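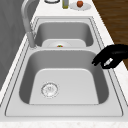 Loltamska, August 27, 2021

# Skuvilo: a little dataset of kitchen words

Hi! I'm Renu Agarwal and this is the README for Skuvilo, which is a word list of what people call the stuff in their kitchens. I started it after a long argument with my cousin over "dish towel" versus "tea towel" (I'm a dish towel person, always have been) and it sort of got away from me.

## What's in it

There are 3,528 rows in `words.csv`, collected from 804 people. Each row is one person's word for one thing. The columns are:

- `item`: my plain name for the thing, like `sink_strainer`
- `word`: what the person wrote, spelling left alone
- `region`: where they grew up, in their own words
- `note`: anything extra they felt like telling me (these are the best part!)

The sink items get the most disagreement by far. Is it a strainer, a drain basket, a sink plug? Is a sink with two sides a double sink, or two sinks? One person wrote a whole paragraph about it and I kept every word.

## How I collected it

I used a paper form first, then an online one that Igor Piątek built for me on a rainy weekend. The paper answers were typed in by hand, so expect typos. Blank answers are stored as empty, and "I don't have one of those" is stored as `none`. Please don't mix those up, I did once and it took ages to fix.

## Known problems

Way too many answers come from small towns near me. Spice words are thin. The `region` column is a mess, and if you need it tidy, Marianna Kaczmarczyk's script in `tools/` gets you most of the way.

## Using it

Do what you like with it, just mention Skuvilo somewhere. If you make a map or a quiz, send it to me, I'd love to see it!

---

Comments

**Wojciech Żak**: We always said "drainer" for the rack AND the strainer. Is there a way to put both in?

**Renu Agarwal**: Yes, just fill in two rows!

**Thilini Wijesinghe**: The CSV opens with broken accents in my spreadsheet program. Picking UTF-8 on import fixed it.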